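Product Review: Binlow Laundry Sorting and Folding Table

Category: Utility furniture
Supplier: Bedico
Review location: Laundry and linen workroom, Abou Zeid Residence
Overall rating: 4 out of 5

Purpose of the review

The Housing Services Office operates a central workroom in which residents' clothing and shared household linen are sorted, folded and returned to the floors. The previous tables had been in service for many years, and their surfaces had become rough enough to pull threads from knitted items. The office was asked to recommend a replacement suitable for daily use by staff and residents. The Binlow table was one of two models considered. The other, from the Filta range, was reviewed separately and is mentioned here only where a comparison is useful.

The table was placed in regular use in March and remained in use for the full review period. During that time, 501 loads were sorted and folded on it. Staff completed a short comment sheet at the end of each shift, and 79 sheets were returned.

Delivery and assembly

The table arrived in two cartons. Both were undamaged, although the carton containing the top was heavy and required two people to lift. Assembly took one staff member and one helper less than an hour. The printed instructions are clear, with the exception of step six, which shows the cross brace facing the wrong direction. Bedico was informed and supplied a corrected sheet by email.

All bolts, washers and a hex key are included. The office recommends the use of a separate ratchet for the leg bolts. The supplied key is short and becomes uncomfortable to use after the second leg.

The work surface

The white top is the main reason for the favorable rating. Clothing is easy to see against it, and dark garments in particular can be checked quickly for lint, marks and open seams. Staff who had worked on the former gray tables noted the difference on the first day. Small items such as single socks and loose buttons were also less likely to be overlooked at the end of a shift.
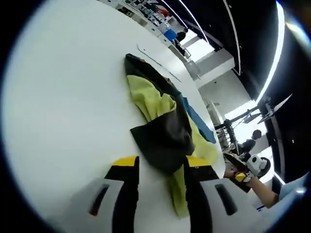 Black and lime-green item crumpled on the white tabletop.

Mixed-color items are a regular source of delay in the workroom. A garment or towel made in two colors, one dark and one bright, must be opened out before it can be assigned to a pile, and a bundled piece may conceal a stain or a label within its folds. The table gives enough open space to spread such an item flat without moving the finished piles. This was the point most often praised on the comment sheets.

The surface is smooth and fabric slides across it with little effort. Heavy cotton towels can be turned with one hand. Lighter fabrics are less convenient. Thin polyester sportswear tends to slip while the second sleeve is being brought in, and several users placed a folded towel beneath the work as a grip. The Filta model, which has a lightly textured top, performed better with these fabrics but was harder to wipe clean.

Cleaning and wear

The top was wiped at the close of each shift with a damp cloth and mild soap. Detergent drips, marker ink from laundry labels and a small amount of fabric dye were all removed without difficulty when treated the same day. One dye mark left over a weekend required three applications of cleaner and is still faintly visible under strong light.

No chips were found at the end of the review period. Light scratches are present at the front edge, where baskets are set down and pulled forward. They can be felt with a fingertip but have not caught on any fabric.

The white finish does show every mark. Offices that cannot arrange daily cleaning may find that the table looks neglected sooner than a darker model would.

Height and comfort

The legs adjust to four positions. The second position suited most standing users, and the lowest allowed residents to work from a standard chair. Changing the height requires the table to be cleared and tipped, so the feature is useful at installation but cannot be relied on for shared use during the day. The office has chosen to keep one table at each of two heights.

Staff folding for longer periods asked for a padded mat underfoot. Bedico sells one as an accessory. It was not part of this review.

Stability

The table does not rock on a level floor. Under a full load of wet towels there was slight movement from side to side, which stopped after the leg bolts were tightened. Bolts should be checked once a month. The rubber feet left no marks on the workroom floor, though one foot came loose when the table was dragged and had to be pressed back into place. The table should be lifted when it is moved.

Price and warranty

The unit price at the time of purchase was 202 dollars, including delivery to the building. The Filta model was offered at a lower price but did not include delivery. The Binlow warranty covers the frame and the top separately, and the purchaser must register each part using the number printed on its carton. Cartons should therefore be kept until registration is complete. The office nearly discarded one before this requirement was noticed.

Points in favor

Bright surface that makes marks and small items easy to find
Ample room to open out bundled clothing
Simple daily cleaning
Firm frame once the bolts have been tightened

Points against

Slippery under thin sports fabrics
Height cannot be changed quickly
Error in one step of the assembly instructions
Separate warranty registration for frame and top

Recommendation

The Binlow table is recommended for shared laundry rooms, linen stores and similar workrooms where clothing and towels are sorted by hand. It is less suitable for rooms that handle mainly sportswear or that require frequent changes of height. The office has approved the purchase of further units for the Abou Zeid Residence and will retain one of the former tables for the storage of empty baskets.

Requests to see the table in use may be made at the Housing Services desk before 4 p.m.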